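Quick one tonight, I'm tired and my wrist hurts (unrelated, gardening).

So the arm let go of something again. Fourth time since July and this one was the worst, because this time it didn't just let go, it let go and then kept driving down. Heard the crunch from the hallway. By the time I got to the stop button the fingers were pressing hard and one fingertip pad had split right across.

Nothing hurt except the pad and my pride. Still. I'd had my hand in there maybe a minute before, moving a jar.

What I know so far. The log says the gripper reported closed and holding. It was closed. It was not holding anything. The Pako driver decides "holding" from motor current, and if the fingers jam against each other at a slight angle the current goes up and it looks just like a grip. So it thinks it has the thing, goes to the place pose, doesn't feel what it expects, pushes more. And more. There is supposed to be a force limit for that.

The force limit was set to 108. I set it to 50. I remember setting it to 50! Joonas asked if I'd saved it to the controller or only to the session and, well. Session. Power cut last week, the thing rebooted, back to the default. No warning or anything, it just comes up green and happy.

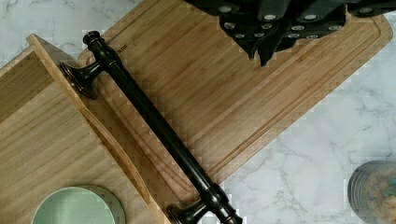
Metal stuff is where it goes wrong most. Anything round and shiny and hard, the pads slip and the fingers end up crooked. Soft things are fine, it'll pick up a dishcloth all day. I had Virgil look over the grasp angles and he thinks I'm coming in too shallow, which could be. He also said to stop running it with the door open and me wandering in and out, and yeah, fair.

Changes as of now:

Limit is 50, saved properly, and the startup script reads it back and refuses to move if the number is wrong. Took me 4 lines. Should of done it in spring.

Finger gap check after every close. If the gap is zero there's nothing in there, I don't care what the current says.

Stop button is now on a long cable and comes with me. If I'm in the kitchen it's in my other hand.

New pads are coming from Nurmi, hopefully this week. Until then no runs, not even slow ones. I know I said that last time -- this time I pulled the plug and put it in a drawer upstairs.

Nelli wants to know if the countertop is ok. Countertop is ok. I checked it twice with a flashlight.

If anyone has run the Pako driver with a real force sensor insted of the current guess, please tell me which one. The one I looked at was 899 and I am not paying that for a hobby, at least not untill I've tried the cheap route.

Going to bed.

7 comments | 2 shares

Contact | © Lauri Keskinen | Back to top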